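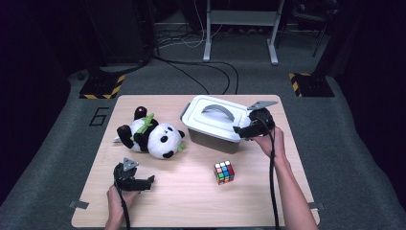

*Panda toy, lidded storage box and puzzle cube on a table*

# Notes from the Grorport rental depot open house

Mar 14, 2022

Skuvo opened its bike rental depot in Grorport to the public for one afternoon, and I went along because I rent from them most summers and wanted to see where the bikes spend the winter. Entry was free. You signed a sheet at the door, took a paper map of the building and walked through at your own pace, with a short guided tour if you wanted one. I took the tour.

The depot is a former boat storage shed on Salazar Road, a few minutes on foot from the ferry landing. The long side has three roll-up doors, and the bikes go in and out through the middle one. Parking was tight. I'd suggest the town lot behind the library if you go to the next one.

Evangelia Kourkoulas, the fleet manager, led our group. She started with the hanging racks. The company has 324 bikes on the road in high season, and all of them come back to this building by the end of fall. They hang by the front wheel in two levels, with the lower level staggered so the handlebars don't catch. Cruisers are nearest the door, then hybrids, then the kids' bikes and tag-alongs. The trailers are folded and stacked along the back wall.

## The shop

The repair area has four stands and a wash bay with a floor drain. Every bike gets washed before a mechanic touches it, since sand and salt do most of the damage on the shore path. Chains are measured and usually replaced every year. Brake pads are too. Frames are kept until they show rust at the welds, and Kourkoulas said most last five or six seasons.

Saddles were a bigger subject than I expected. Skuvo switched last year to a wider model with a plain vinyl cover, after complaints about the old gel ones splitting. The new ones are easier to wipe down. I sat on one and thought it was fine for an hour's ride, maybe a little soft for a full day.

Somebody asked about electric bikes. There are a few in the fleet now, kept in a separate room with the batteries stored on metal shelving. They can be booked online, but only for pickup at the depot. No home delivery on those yet. Regular bikes can still be dropped off at any address in Grorport or Clokville.

## How bookings work

The office upstairs was open as well. A wall map shows the delivery routes, with one van going out in the morning and a second one added for July. Weekly rentals go out first because they take up the most van space. Day rentals are filled after that, and walk-ins get whatever is left. If you want a child seat or a trailer, put it on the original booking – adding it on the day usually means a trip back to the depot.

I asked about one-way rentals to Clokville. They do allow them, with a drop-off fee, as long as you return the bike before the Clokville counter closes. The path between the two towns is paved except for a short gravel stretch by the marsh. Wider tires help there.

## Used bikes

Retired bikes were for sale in the yard behind the building. Prices were on paper tags tied to the handlebars. Most had been tuned up and carried new tubes, and a few were marked as is. I looked at a green hybrid with a rear rack but the frame was too small for me. My neighbor bought a cruiser and rode it home.

Helmets were not part of the sale. Kourkoulas said the old ones are thrown out and never resold.

Coffee and doughnuts were set out by the office stairs, and the restroom is through the second door on the left. The whole visit took me a little over an hour, including the yard. Another open house is planned for the fall after the bikes come in, and the rental counter opens for the season in the spring. Reservations can be made now through the Skuvo website or by calling the depot.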